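Keeping sheet music flat: what I'd skip

Last updated January 2022

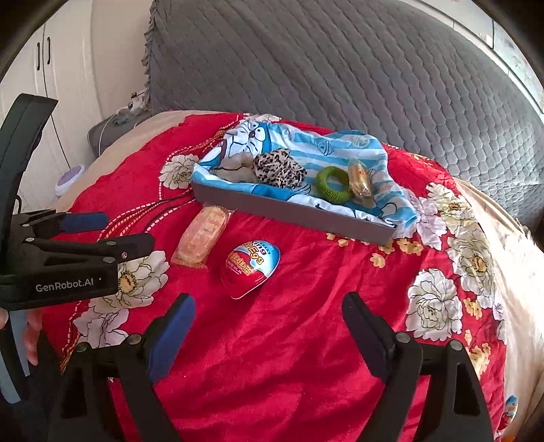 A shallow tray, lined with a striped cloth.

Every music forum swears by ironing old scores. I'm not convinced. I tried it on a Bianchini flute part and the pencilled bowings – no idea why a flute part had them – smeared grey.

Koltudis sells a "humidity folder" for the same job. Two sheets of blotting paper under a heavy dictionary did as well in 14 days.

Sticky tape on torn corners? It yellows. Use proper repair tissue, and try it on a photocopy first.

As for colour-coded binders, I have 4 and still can't find the Botar duets.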